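Search this site
Search

Living out of one bag in Drultton

I have been in Drultton for 19 days now, in a rented room with a bed, a desk and 3 hangers. The job was supposed to last until December, and it may go longer. I brought one bag.

The main thing I have learned is that I packed for the wrong weather. It rains in the morning and clears by lunch, and the bus from Wornon drops you at the bottom of the hill either way. A good raincoat would have been worth 2 sweaters. I bought one in the end, from the secondhand place behind the station.

Laundry is the other thing. The machines close at 4, so I go before work or I don't go at all. I wash a small load twice a week and dry it over the chair. T-shirts are easy. Jeans take two nights — longer if the window is shut.
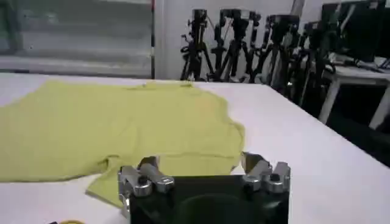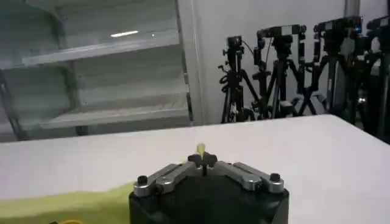 Yaa Antwi wrote in to say that jeans dry faster if you hang them inside out by the waist, and that she got through a whole winter in Plevari with one pair. I tried it last night and they were still damp at the pockets this morning, but the legs were fine.

I still haven't found a decent place to buy socks.

We use cookies to remember your settings. Accept
Get new posts by email. Subscribe
Last updated in December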